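Cleaning secondhand plastic games: what I'd skip

Every November the same advice goes round about getting used toys ready for giving. I have tried most of it and I don't believe half.

Start with the dishwasher trick. It's fine for solid blocks. Anything with hinges, paper cards or glued labels stays out, whatever the video says. A bowl of warm water, a drop of dish soap and an old toothbrush does the same job. Take the cards out first if they come out. If they don't, use a cloth you've wrung hard and keep it off the paper.

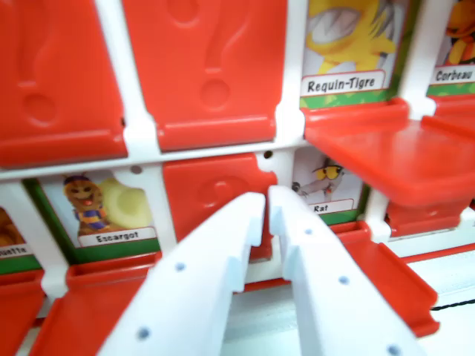

Then the special sprays. I bought the Zelby one and the Ikness one and couldn't tell either from soap. Melamine sponges do lift marker, but they're fine sandpaper and they dull shiny plastic. If you must, 800 grit paper would at least be honest about it.

Sticky flaps? Skip the oil, it collects dust. Brush the hinge, rinse, work it back and forth, and leave it open for 30 minutes with a towel underneath.

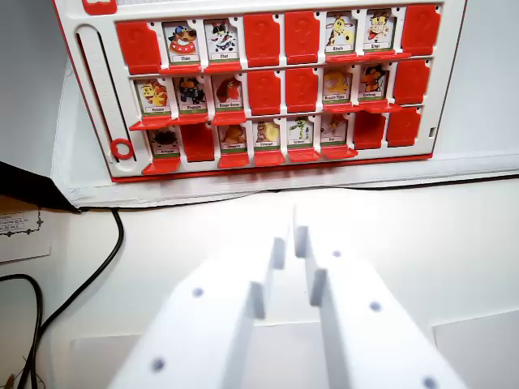 Does baking soda whiten yellowed plastic?
Not in my kitchen. It takes off surface grime, so the piece looks better, but yellowing from age is in the plastic itself and stayed put through three rounds of paste.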